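Sunday, May 28, 2023

Notebook, Jasholm office, presidents and their pets (the Khoo project, still)

Spent the morning on the ceremonial heads of state. The question for the Khoo chapter is whether a president with no executive power ends up better liked than one who can raise your taxes, and so far the answer is yes, by a margin that makes me suspect the coding. People will forgive a lot in someone whose main job is opening bridges.

We now have 3,109 news items in the Prakach set, all of them tagged for tone. I reread 200 by hand, which took most of a pot of coffee and gave me a fresh dislike of the word "beloved." Three problems came up.

First, the tagger treats any story with a dog in it as warm. One item was about a president's dog biting a visiting minister. Scored warm. Fixed by hand, and I've added "bit" and "bitten" to the list, so now every story with "a bit" in it has gone cold. Undid that.

Second, the same wire story shows up in the regional papers under different headlines and we've been counting each one. A president who helps push a stalled car out of a ditch gets credit for a whole fleet.

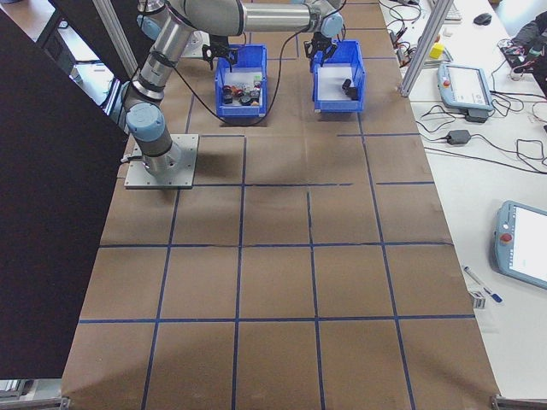 2 min read

Third, and worse, the dates. Anything from the Jaltirach archive carries the day it was scanned, so we have a hugely popular October for a man who had already left office. I was rather pleased with that spike last week and even made a chart of it. The chart is now in the drawer with the other charts.

What to do about duplicates: match on the first paragraph and ignore the headline. Tried it on the hand-read batch and it caught the obvious ones. It also merged two New Year speeches from different years, and having read both I can see its point.

Left over for next time:
- rerun tone without the pet stories and see if anyone is still popular
- ask Jaltirach if the print dates exist anywhere, even on paper
- decide if a swim in cold water counts as an official act (the Prakach codebook says "public appearance," and leaves it there)
- take "beloved" out of my own draft, page 3

Backed up the corrected file. The old one stays where it is until the rerun is done.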